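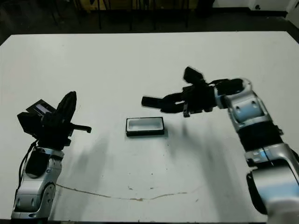

Two-arm handling cell, Kostlow site.

Werkska seeks a fault analyst, fixed term from April, to find out why the grippers on our phone-packing cell let go early. In a run of 2,000 cycles the cell logged 244 early releases – 34 of them with no error code. Automatic running is suspended until the cause is known.

Duties: review joint and grip-force logs, repeat the fault at reduced speed, check the emergency stop chain, write the report. 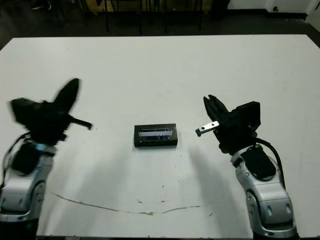 Morven Menzies adds that applicants should not assume a software fault, as the wrist wiring has not been ruled out.

Required: experience with industrial arms and lockout procedures. Knowledge of Lorketti controllers is useful. The post is 20 hours a week, on site.
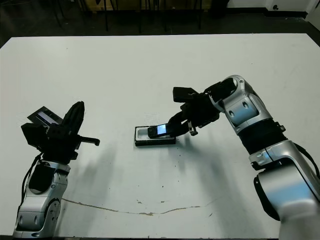

Work inside the guarded area is done in pairs, with drive power off unless a test plan is signed. Send a resume and one past fault report to Innes Mowat by 17 March 2025.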